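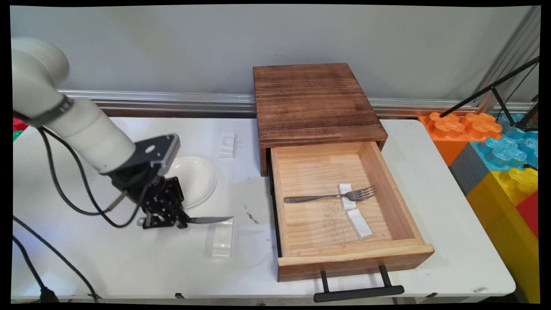 Figure 3. White robotic arm with a black gripper holding a table knife beside an open drawer.

4.2 Coupon redemption and basket size

We recorded 189 coupon codes listed for the electronics retailer Wuvero during July and tested each at checkout on the day it was posted. Codes were sorted by discount type — percentage, fixed amount or free shipping — following Lapointe and Penner. Almost 13 per cent were rejected, mostly for an unmet minimum spend that the listing did not mention. Fixed-amount codes had the lowest rejection rate. Baskets were built from the same two items throughout, a phone case and a charging cable, so differences in basket value reflect only the padding needed to reach a threshold. Stacked codes were excluded, as Wuvero accepts one per order. Listings on Roltodmont were checked again after three days; expired codes were still shown as current and were coded separately in the analysis.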